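Marker drive at Miltmont passes 2,000, sorting table stays through December

MILTMONT -- Pens, markers, highlighters. Lots of them. The school supply drive run out of the old Fladen print shop on Grallimow Street has now taken in 2,000, organizer Gisela Núñez said this morning, and the drop box by the side door is still filling up.

All of it gets tested and sorted by hand before going out to classrooms in the Miltmont district. Dried-out ones get pulled. So do the ones with no cap, unless there's a spare that fits. Sorting is done on a big table covered in brown paper and taped off into squares with blue tape, one kind per square, or thats the plan anyway. Paper gets changed when there is too much ink on it to read a new test line.

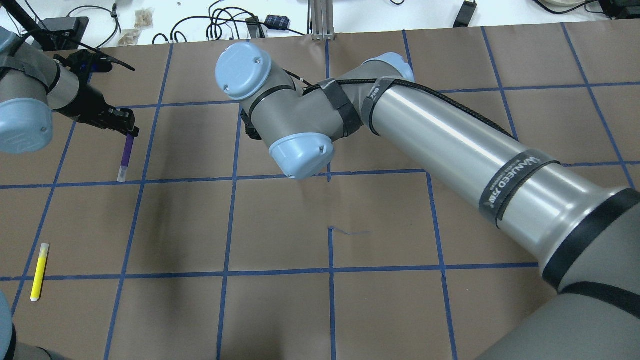
Can people still drop off markers that have been used?

Used ones are welcome as long as they still write and the cap closes tight. Please no paint pens and no glue sticks, there is no place to send them. Leave everything in the box at the side door, open until 8 p.m.

The drive began as a one-room thing. Núñez teaches art part time and was buying her own supplies, asked a few parents for leftovers, got 300 markers in the first two weeks. More than she could store at home. Fladen had closed its front counter by then and the back room was free, so the table moved there.

Daza, the stationery store on the corner, gives 30 packs of new highlighters a month and lets people leave bags at the register. Yellow goes fastest. Teachers ask for it by name and hardly anyone wants the orange, said Olga Ojeda, who keeps the request list. "I have orange if you want orange," she said. "Please take the orange."
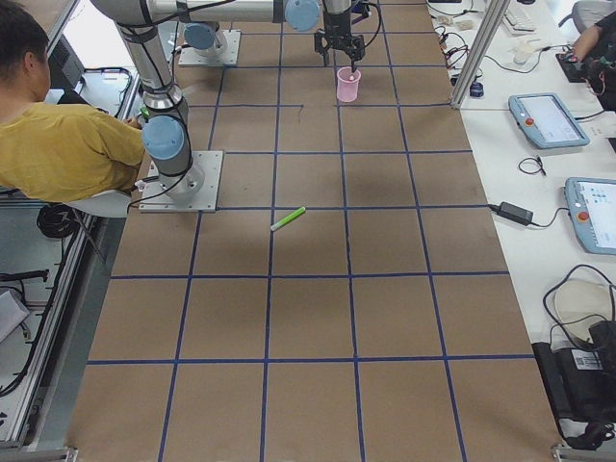 Classroom requests are the bottleneck now, Ojeda said. Supplies come in quicker than teachers fill out the form, and a few schools still have the old version with the wrong phone number on it. New forms went to front offices this week. The squares on the table were set wide so that a full set can be laid out flat, and a single green marker has plenty of room in one of them, with empty brown paper in the squares nearer the front. Cups are wanted too, small plastic ones like the pink one on the table, for teachers who like to put out a few colors per desk. Any color, washed please.

Kits go out in paper bags, labeled by grade. Upper grades get highlighters and fine tips, lower grades get the fat washable kind. Schools can pick up at the print shop or ask for delivery, but delivery is slow right now, one car.

Núñez said the table will stay up thru December. After that it depends on the lease, wich is up for renewal. The owner has not said yet what the rent will be.

Request forms are at school front offices and at the Daza register.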